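12th May
By Manju Dhillon

Packing notes: baskets, boxes and what goes under them

The packing instructions for gift baskets were last revised in December, and several points have been read differently by different people on the bench. The revised text is set out in this item and replaces the sheet pinned up by the sink. Jitendra Srivastava has checked the weights. Sarla Rawat has checked the order of work and moved two steps.

Two kinds of container are in use. The first is the folding carton with an attached lid, supplied flat by Kostex. The second is the handled willow basket from Kushwaha. They are not packed the same way and the contents lists are not interchangeable, even where the items are the same.

Cartons. Fold the base first, then the side walls, then the front wall, and seat the tab fully before anything goes in. A tab that is only half seated will hold an empty carton square and let go when the carton is lifted. Leave the lid open until the check is done. The limit for the Kostex carton is 3000 grams, contents only. Heavy items go on the base and against the rear wall. Tins stand upright. Bagged goods go in last, on top, with the seal facing up.

Do not use tape on the front wall. The tab is meant to be opened by the person receiving the carton, and tape pulls the surface off the board.

Baskets. Check the handle before packing. Hold the basket by the rim with one hand and press the handle sideways with the other; movement at the joint is acceptable, creaking is not. Baskets that creak go back on the Windell rack with a tag. The basket limit is 700 grams, much lower than the carton, and it applies whether or not the basket will be carried by the handle. A round base gives tall items very little to stand on, so they should be leaned toward the handle and wedged at the foot with tissue. Bags of sweets are best placed at an angle with the printed side outward. Tins do not go in baskets.

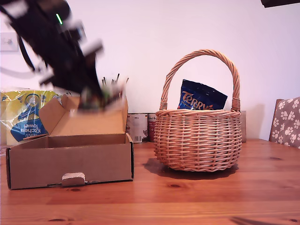 Can a carton and a basket be sent out together as one order?
They can, provided each has its own label and each is checked against its own list. The basket is never placed inside the carton, even where it fits, as the lid then bears on the handle.

Padding. Crumpled tissue is the standard filler for both containers. Kitchen towel may be used under tins in a carton, folded in four, one sheet to a tin. It should not be used in baskets, where it shows through the weave and works loose at the rim. Shredded paper has been withdrawn. It sheds, and Ankit Upadhyay was still finding it in the label printer in the spring.

Order of work. Containers are made up before the goods are brought to the table. Goods stand at the back, against the wall, and come forward as they are packed. The container being packed stays at the front with its open side clear. Sarla has asked that finished baskets are moved to the shelf one at a time — not slid along the table, which loosens the braid at the foot and has marked the wood.

Checking. The person who packs does not check. The checker reads from the list, touches each item, and initials the slip. If an item has been substituted, the substitute is written on the slip in full, including the size. "Same as before" is not accepted. The lid is closed only after the slip has gone in.

Storage. Flat cartons are kept on edge in bundles of 19, print side to the wall, and are not to be stacked flat under other stock. There are 166 in hand as of this week. Baskets nest by the bowl only if the handles can be turned across one another; otherwise they stand singly. Neither should be kept near the radiator. Willow dried out in this way splits at the handle joint first, and the split is hard to see until the basket is loaded.

Labels. The Fliker labels lift from willow within a day. Use the tie-on type for baskets and keep the adhesive type for cartons, lower right of the lid. Concetta Rizzi holds the tie-on stock and would like the used reels returned.

Corrections to the revised text should go to Manju in writing, with the section name. The old sheet should be taken down and thrown away.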